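# Plelel large-format paving slab, light grey

Square concrete slab for plazas, forecourts and other open ground used mainly on foot. Part of the Plelel range from Branuvar, and sold with matching step units so that paving and stairs can be ordered together.

- Product code: 2612
- Thickness: 10 cm
- Weight: 188 kg per slab
- Slabs per full lorry load: 56
- Finish: plain, fine texture
- Edges: straight, no bevel

Slabs are laid by vacuum lifter on a bound bed. Leave the joints open until the whole bay has been checked for level, then fill with a dark jointing mortar. Movement joints should be planned before the first row goes down – they are hard to add later.
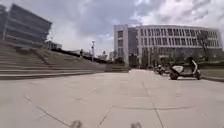 Plelel step units are cast from the same mix as the slabs and come in the same light grey. They are meant for low, easy flights with a deep tread. Where the stairs are broad and shallow, as with the long grey terraces on the left, set out the lowest step first and work the paving away from it. A pale surface shows scuffs and dust, so allow for regular sweeping and a wash in April.

Cut slabs and corner pieces are made to drawing by Jansen. Please send a plan with all levels marked. Orders for cut pieces can't be changed once casting has started.

Samples can be collected from the Grudasen yard before noon. Delivery is on timber bearers, unloaded at the kerb – site handling is not included in the price.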